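Nekavetti 광패치코드 OS2 LC-LC 듀플렉스, 저희가 요즘 제일 자주 꺼내 쓰는 케이블입니다

랙 뒤쪽을 한 번이라도 정리해 본 분이라면 패치코드 하나가 얼마나 사람을 편하게도, 지치게도 만드는지 아실 거예요. 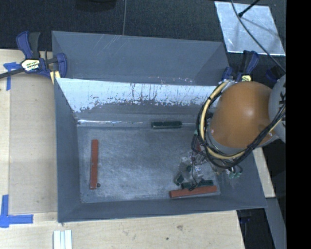 저희도 처음에는 "광점퍼코드가 거기서 거기지" 하고 재고에 있는 걸 그냥 꽂아 쓰던 쪽이었습니다. 그러다 Nekavetti 제품을 들여와서 써 보고는 생각이 꽤 바뀌었어요. 피복이 얇은데 뻣뻣하지 않고, 커넥터가 들어갈 때 '딱' 하는 느낌이 분명합니다. 이 딱 소리가 별것 아닌 것 같아도 어두운 통신실에서 손끝으로만 작업할 때는 정말 반갑습니다!

제품 개요

싱글모드 OS2 광섬유를 쓴 듀플렉스 패치코드입니다. 스위치와 스위치, 스위치와 광분배함(FDF), 서버와 ToR 스위치 사이를 잇는 용도로 만들었고, 양쪽 모두 LC 커넥터가 달려 있습니다. 페룰은 지르코니아, 연마 방식은 UPC가 기본입니다. APC가 필요하시면 주문할 때 따로 적어 주세요. UPC와 APC는 서로 맞물려 쓰면 안 되니까, 기존 장비 쪽 어댑터 색을 먼저 확인하시는 게 좋습니다(파란색이 UPC, 초록색이 APC인 경우가 대부분이에요).

광섬유는 굽힘에 강한 G.657.A1 규격입니다. 케이블 정리대가 좁은 랙이나 문을 닫으면 코드가 살짝 눌리는 벽부형 함체에서 차이가 잘 드러납니다. 그래도 굽힘에 강하다는 말이 꺾어도 된다는 뜻은 아니라서, 케이블 타이로 꽉 조이는 것만은 피해 주세요. 벨크로 타이가 제일 무난합니다.

사양

품번: NKV-319
광섬유: 싱글모드 9/125㎛, OS2, G.657.A1
심선 수: 2심(듀플렉스)
커넥터: LC-LC, 듀플렉스 클립 체결, 분리 가능
연마: UPC 기본, APC 선택
외피: LSZH, 노란색
외경: 2.0mm × 2
삽입 손실: 0.3dB 이하
반사 손실: UPC 50dB 이상, APC 60dB 이상
사용 파장: 1310nm, 1550nm
사용 온도: -20℃ ~ 70℃
길이: 1m, 2m, 3m, 5m, 10m, 그 외 길이는 주문 제작

저희가 좋아하는 부분

우선 부츠가 짧습니다. 일반 LC 부츠보다 짧아서 랙 문과 장비 앞면 사이가 좁을 때 훨씬 여유가 생깁니다. 48포트짜리 스위치에 광모듈을 가득 꽂아 놓고 문을 닫아 보면 바로 느껴지실 거예요.

그리고 극성 바꾸기가 쉽습니다. 듀플렉스 클립을 벌려서 두 커넥터를 빼고 자리를 바꿔 끼우면 됩니다. 공구가 없어도 되고, 손톱이 조금 길면 더 빨라요. A-B가 뒤집힌 채 시공된 구간을 만났을 때 코드를 새로 주문하지 않고 그 자리에서 해결할 수 있다는 게 얼마나 좋은지 모릅니다.

하나 더 꼽자면 번호 띠입니다. 양쪽 끝에 같은 일련번호가 인쇄되어 있어서, 케이블을 따라 손으로 더듬어 가지 않고 번호만 맞춰 보면 반대쪽 끝을 찾을 수 있습니다. 저희 검사실의 Kulap Boonchu 씨가 예전부터 해 달라고 하던 건데, 막상 적용하고 나니 현장에서 제일 먼저 칭찬해 주신 게 이 번호 띠였습니다.

검사 방식

모든 코드는 출하 전에 양쪽 단면을 현미경으로 보고, 삽입 손실과 반사 손실을 두 파장에서 측정합니다. 측정값은 봉투 안의 작은 성적서에 코드별로 적혀 있습니다. 성적서를 버리지 마시고 랙 도면 파일에 같이 끼워 두시길 권합니다. 나중에 링크 손실이 이상하게 나올 때 처음 값과 비교할 수 있거든요.

단면은 방진 캡을 씌운 상태로 나갑니다. 새 제품이라도 꽂기 직전에 원클릭 클리너로 한 번 닦아 주세요. 캡 안쪽에서도 먼지가 옮을 수 있습니다. 장비 쪽 모듈 포트도 같이 닦으면 더 좋고요.

어디에 많이 쓰나요

사무실 층간 백본, CCTV 영상망의 광전송 구간, 학교나 병원처럼 건물이 여러 동으로 나뉜 곳의 집선 스위치 연결에 많이 나갑니다. 10G SFP+ LR 모듈과 함께 쓰시는 분이 가장 많고, 1G LX 모듈에도 똑같이 맞습니다. 반대로 SR 모듈은 멀티모드용이니 이 제품 말고 OM3나 OM4 코드를 고르셔야 합니다. 모듈 라벨의 파장이 850nm라면 멀티모드라고 보시면 돼요.

Heywood 물류동 증설 때는 이 코드가 800본 들어갔습니다. 설계를 맡은 Doina Vasić 씨가 길이를 랙 위치별로 아주 꼼꼼하게 나눠 주신 덕분에 남는 코드를 둘둘 말아 둔 곳이 거의 없었고, 준공 뒤에 랙 뒷면을 보는데 어찌나 깔끔하던지 저희가 다 신이 났습니다. 길이를 미리 재는 수고가 여기서 빛을 발합니다.

길이 고르는 요령

같은 랙 안이라면 대개 1m나 2m로 충분합니다. 옆 랙으로 넘어갈 때는 위나 아래 트레이까지 올라가고 내려오는 길이를 꼭 더해 주세요. 직선거리만 재고 주문하셨다가 한 뼘이 모자라서 다시 연락 주시는 일이 제법 있습니다. 애매하면 한 단계 긴 쪽으로 가시되, 여분은 커다란 원으로 느슨하게 감아 정리대에 걸어 두시면 됩니다.

함께 쓰면 좋은 것

Karley 1U 광패치 패널(LC 어댑터 24구): 서랍식이라 앞에서 당겨서 작업할 수 있습니다. 레일이 부드러워서 패널을 당길 때 안쪽 심선이 덜 흔들려요.
Molport 원클릭 클리너(LC용): 패치코드 단면과 어댑터 안쪽을 모두 닦을 수 있습니다.
벨크로 타이 롤: 필요한 만큼 잘라 쓰는 형태입니다.

주문과 포장

한 본씩 지퍼 봉투에 넣고 봉투 겉면에 품번, 길이, 일련번호를 표기합니다. 수량이 많으면 길이별로 상자를 나눠 드립니다. 층별이나 랙별로 묶어 달라고 하셔도 되니 목록만 보내 주세요. 표준 길이는 재고가 있으면 오후 2시 이전 주문분까지 당일 출고하고, 주문 제작 길이는 수량을 보고 일정을 알려 드립니다. 토요일에는 출고가 없습니다.

외피 색은 노란색이 기본이지만 이중화 회선을 구분하려고 다른 색을 찾는 분들도 계셔서 하늘색과 빨간색을 10월부터 같이 받고 있습니다. 주회선은 노란색, 예비회선은 빨간색, 이렇게 나눠 놓으면 급할 때 엉뚱한 코드를 뽑을 일이 확 줄어들어요.

자주 받는 문의

옥외에 써도 되나요?
실내용입니다. 건물 밖으로 나가는 구간은 옥외용 광케이블로 포설하고 양 끝 함체 안에서 이 코드로 연결해 주세요.

SC 커넥터 쪽과 연결할 수 있나요?
LC-SC 타입이 따로 있습니다. 사양은 같고 한쪽 커넥터만 다릅니다.

단심도 있나요?
네, 심플렉스도 같은 길이로 나옵니다. BiDi 모듈을 쓰신다면 심플렉스를 고르시면 됩니다.

기술 문의는 Ctibor Baláž, 견적과 납기는 Aroha Mudgway 앞으로 남겨 주세요. 쓰고 계신 스위치와 광모듈 모델명을 함께 적어 주시면 맞는 코드를 훨씬 빨리 찾아 드릴 수 있습니다.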